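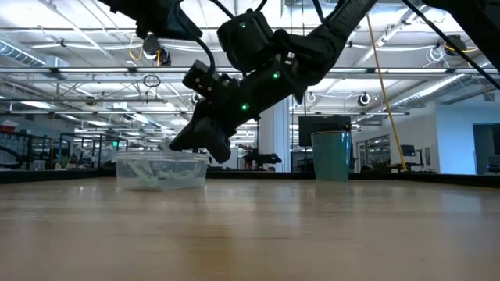
Figure 4. Gripper over the right rim of the clear container in the Istby cell, with the container's contents visible through the wall.

4. Teaching the arms when to let go

4.1 What we thought the problem was

I should own up to a bad guess first. When we started on the packet task, I was sure grasping would eat all our time. The packets are small, the wrappers fold and slide, and a two-finger gripper coming in at the wrong angle just shoves them along the wood. So Angus Drummond and I spent most of June on approach angles, finger pitch and how hard to squeeze. Grasping did get better. The overall success rate hardly moved, which was a pretty discouraging thing to see after that much work.

When I sat down with the logs, the reason was plain enough. The policy would pick up a packet, carry it to the container, and then dither. Sometimes it opened the fingers too early and the packet landed on the rim or bounced back onto the table. Sometimes it went in too deep, pushed on what was already in there, and came out still holding something (or holding something new, which our first scoring script happily counted as a success). The failures were piling up in the last few inches of motion, in a part of the episode I had been treating as the easy bit.

This section is about that last stretch. We call the method Meltach, and it comes down to a small extra head on the policy that predicts whether letting go right now would leave the object inside the container. Everything else in the policy is the same as in Section 3.

4.2 Why the rim is hard to see

Figure 4 gives a fair idea of the trouble. The container is clear and a little frosted, so its walls mostly show you what's behind them or what's pressed against them. The tabletop is smooth and throws back streaks from the ceiling lights. Put those two together and the rim can be the least obvious edge in view, and the rim is the one edge the arm needs to know about.

A person gets around this without thinking. You look at the stuff inside and you know where the inside is. Our policy was trying to do something similar and getting it half right. When we looked at where it paid attention just before release, it favored the contents over the walls, and that works fine once there's something in the container. With an empty one it had a lot less to go on. That matched what we saw in the failures, where the first packet of an episode was much more likely to be dropped outside than any later packet.

We tried the obvious fixes. Putting a strip of tape along the rim helped a lot, and I was tempted to stop there! But the whole point of the project is to work with ordinary household containers, and you can't go around taping everybody's dishes. Swapping to an opaque container also helped, and also felt like cheating. Depth was a mess on the clear walls, with holes in it where the plastic should have been, so we kept depth out of the input for all the results reported here.

4.3 The release head

The head takes the same image features as the main policy, plus the gripper pose and the finger opening. It puts out one number between zero and one, which we read as the chance that an object released at this instant ends up inside and stays there. During a rollout the policy may ask to open the fingers whenever it likes. We only pass that request along if the release score is above a threshold. If it isn't, the fingers stay closed and the arm keeps following the policy's motion commands, so it usually drifts a bit farther over the container and asks again.

I want to be clear about how simple this is. There's no planner in it and no model of the container. We had a fancier version that tried to push the arm toward higher scores by following the gradient, and it made the arm circle over the container like it had lost its keys. We dropped it.

The threshold matters more than I'd like. Set it low and the head does nothing. Set it high and the arm hangs there until the episode times out. We picked one value on a held-out set of episodes and left it alone for every test in this paper, including the ones where I could tell a different value would have made us look better.

4.4 Data

Teleoperated episodes were collected on the two-arm table in the Istby cell. After throwing out the ones with dropped camera streams or operator restarts, we had 1,281 episodes. Labeling a release as good or bad by hand is boring but fast: you jump to the moment the fingers open, you look, you skip ahead a little, you look again. Angus labeled the whole set and I relabeled a slice of it to check. We disagreed mostly on packets that ended up balanced on the rim, and we settled on calling those bad.

Of the full set, 810 episodes had at least one release that both of us thought was clearly good or clearly bad, and only those were used to train the head. The main policy still saw everything. Operators are careful people and don't drop things very often, so bad releases were scarce. To get more of them we asked the operators to fumble on purpose for part of each session. They were a little too good at this at first, flinging packets in ways the policy never would, and we had to ask for duller mistakes.
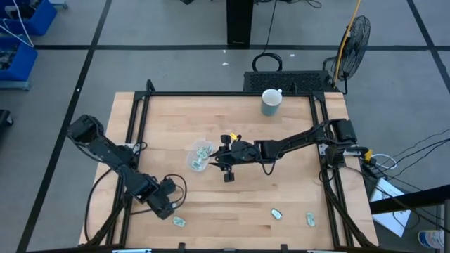

Figure 5. The two-arm table during the packet task. The right gripper is at the container, and three packets lie on the near part of the tabletop.

Figure 5 shows the working layout. Both arms are mounted on a black frame that sits on the table, one to each side, and the container can go anywhere that at least one gripper can reach. Packet positions weren't marked on the wood. Operators tossed them down by hand and could leave other things on the table too, such as the mug near the far edge. I like having that clutter in there. It gives the head a second open-topped thing to be wrong about, and early versions were quite willing to score the mug as a fine place to drop a packet. (It is one, in a sense. It just isn't what we asked for.)

We didn't tell the arms who should do what. In most episodes the arm nearer the packet goes for it, and packets toward the middle of the table could go either way. The release head is shared between the arms, with the side given as one extra input. Training a separate head for each arm made the numbers slightly worse, presumably since each one then saw a smaller share of the bad releases.

4.5 How we tested

Each condition got 100 trials. A trial starts with packets on the table and ends when the policy stops moving, when the time limit runs out, or when the person at the stop button gets nervous. That last case counts as a failure. We alternated conditions within a session so that changes in the room lighting would hit all of them about equally, and the person scoring didn't know which condition was running.

There were 3 conditions: the plain policy, the plain policy with a fixed height rule for release, and Meltach. The height rule follows the setup in our earlier Bañuelos tests, where the fingers may open only inside a box drawn over the container's starting position. It's a strong baseline as long as the container stays put. It falls apart once the container gets bumped, and in this task the container gets bumped all the time.

4.6 What happened

Meltach did best overall, and the full counts are in Table 2. The part I care about is where the gain came from. Grasp success was the same across conditions to within what I'd call noise, as it should be, given that we didn't touch anything upstream of release. Nearly all of the difference was in packets that had been picked up cleanly and then lost at the container.

The height rule beat the plain policy in trials where the container never moved, and there it ran neck and neck with ours. After a bump it kept dropping packets where the container used to be. Ours followed the container in most of those trials, including several where it had slid far enough that the other arm had to take over.

The empty-container problem got smaller but didn't go away. First-packet releases are still our weakest spot. The arm also takes longer now. It hovers near the rim while the score climbs, and watching it hover is hard on the nerves. One visitor asked if it had crashed.

We then tried the same head, with no new training, on the soft pouches from the Florico task in Section 5. It did badly. The pouches hang well below the fingertips and catch on the wall on the way in, and nothing in our training set looks like that. I had hoped the head was learning something general about insides and outsides, and maybe it is, but it has clearly also learned how far a small packet sticks out of the gripper. Adding a rough estimate of the object's hanging length is the next thing on our list, and the data for it was still being collected when we froze the results on July 1, 2018.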